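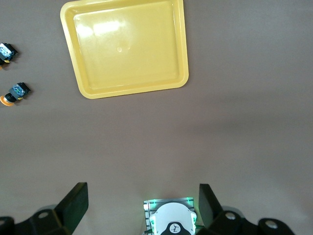 A yellow tray on the tabletop, with two pushbutton switch parts off to the left.

Ada Marino keeps her buttons by the trayful. She has 969 of them in the back room of her repair shop in Stolcombe, and every one of them clicks!

I spent a June afternoon there and came home wanting to sort everything I own. Marino restores old control panels (elevators, looms, one enormous bakery mixer), and the job starts with small parts on a plain table. Black housings go together, colored collars go together, and anything with a clear cap gets its own tray, because the caps scratch if you so much as look at them.

The trays are the square plastic kind with a raised rim, and she bought 50 in one go when a canteen in Plirness closed. "I'd tried jars, I'd tried egg cartons," she says. "With a tray you can push the parts around with a finger."

Then there's the sound. Press a good switch and you get a fat, happy clack. Her friend Ottavio Messina can tell two models apart with his eyes shut, and he did it for me four times running. I got one right, and I was thrilled.

If you want to try it, start with a handful of parts and a light-colored tray. Small springs vanish in a dark one.

Last updated Sunday, June 14, 2020

Comments

Loredana Mazza: I have a drawer of these from my dad's workshop. Getting a tray out tonight!

Sveva Tedesco: Does she ever sell spares? I need one orange collar.

More features
The Lamp Menders of Camargo
26 Ways to Store a Screw
A Morning at the Zilel Button Market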